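Riltside library to reopen in August with shorter hours

July 3, 2020

The Riltside branch library is set to reopen its doors in August after being closed since spring, the town said this week. Shorter hours to start. No story time yet, no study rooms, no public computers for the first few weeks.

Curbside pickup keeps going in the meantime. Same as now – call ahead, park by the side door on Allier Street, pop the trunk.

The branch will let in 8 people at a time, not counting staff. Visits are capped at half an hour. Masks required for anyone over the age of two, and there will be a few at the desk for people who forget theirs. Returns go in the outside drop box only, please do not hand books to staff. Everything that comes back sits for four days before it goes on the shelf again, so don't panic if your account still shows a book you already brought back. It will clear.

Late fees are waived through the end of August. Holds placed before the closing are still good. There are 101 of them waiting on the hold shelf right now, and the branch would really like people to come get them. Some are from February.

Work inside

The closing gave the town a chance to get to some repairs that kept getting put off. Pichler, the contractor, finished the roof over the children's room in May and moved on to the reading room after that. The old carpet is gone from the front half of the building. New lights in the stacks, the kind that don't buzz. The restroom by the meeting room now has a door that a wheelchair can get through without a fight, something patrons have been asking for going on eight years.

Still to do: the front ramp railing, the book drop hinge, and the heating, which is on the list for fall. The town says none of that will hold up the reopening.

The reading room walls were painted too. Brown, after a good deal of back and forth over color. Framed pictures are part of the plan for the walls, and residents with old photos of Riltside are invited to lend them for copying. Put your name and phone number on the back in pencil, not pen. Originals will be returned.
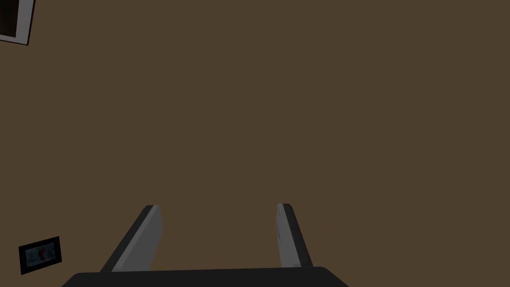
New hours

Starting with the reopening, the branch will be open four days a week instead of six. Mornings are set aside for older patrons and anyone with a health concern. Afternoons are open to everybody. No evening hours for now, altough the town says that could change by the time school starts if things go well. A full schedule will be taped to the front door and printed in the water bill.

Summer reading

Summer reading is on, just from home. Pick up a paper log at the side door with your holds or ask for one to be mailed. Kids who finish eight books get a coupon for a free cone from Trotura, the ice cream place across from the post office. Teens and grownups can play too – same log, same cone. Logs are due back by the end of August. Picture books count. So do audiobooks, and so does reading out loud to a little brother or sister.

The Friends book sale, normally held on the lawn in July, is off for this year. Please hold on to donated books until further notice, there is no room to store them and boxes left by the door overnight get rained on. That has happend twice already.

Library cards that ran out during the closing have been extended to the end of the year. New cards can be done over the phone, bring ID when you come for your first pickup. Questions go to the branch desk, mornings are best. Leave a message if it rings through, staff are calling back the same day.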